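4. Setting up the tray

The Dravby tray comes flat, with the base panel at the bottom of the carton and the clear walls wrapped in paper above it. Everything you need is in the box except patience. Allow 10 minutes if you read the steps first, and 53 if you are the kind of person who starts on page 12.

4.1 Fitting the base and walls

1. Lay the base panel on a level table with the wood-grain side up. If you are looking at bare gray, turn it over.
2. Peel the film from both faces of each acrylic wall. There are two films. People find the second one in October.
3. Slide the back wall into its slot until it stops. It will feel as if it has stopped halfway. Keep going.
4. Fit the side walls the same way, then press down on each corner with your thumb.
5. Wipe off the fingerprints. Admire the result briefly.

CAUTION: Do not lift the tray by its walls. They are there to stop things from rolling off the table, and have no ambitions beyond that.

4.2 Putting in the starter pieces

The starter layout uses the round wooden bowl, one green block and one red ball. Exact placement is not critical — we once printed a measured diagram, and it produced more letters than the rest of the manual combined.

6. Put the bowl in a front corner, open side up, close to the side wall but not jammed against it.
7. Lay the green block flat on the base, at a slant, well clear of the bowl.
8. Bring the red ball in last, toward the back. It is the only piece with travel plans.

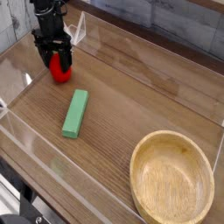
Fig. 4. Starter layout: bowl empty, block on the base, ball held just above it at the rear.

9. Check that the bowl is empty before you begin. Screws, film scraps and snacks all count as contents.

NOTE: If the ball rolls every time you set it down, the table is at fault. Fold a sheet of paper under one leg and try again before contacting us.

4.3 Care

Dust the base along the grain with a dry cloth. Use plain water and a soft cloth on the clear walls. Glass cleaner will cloud them, and so will the scouring side of the sponge, however lightly you promise to use it. Oil the bowl when it starts to look thirsty.

Load limit for the base is 800 grams, spread out. Elbows are not included in this figure and should be kept elsewhere.

Spare walls are sold singly under the name Dravby Clear. Section 5 covers the larger layouts.

Text: Manon Cormier, Zindholm. Revised Sat 4 April.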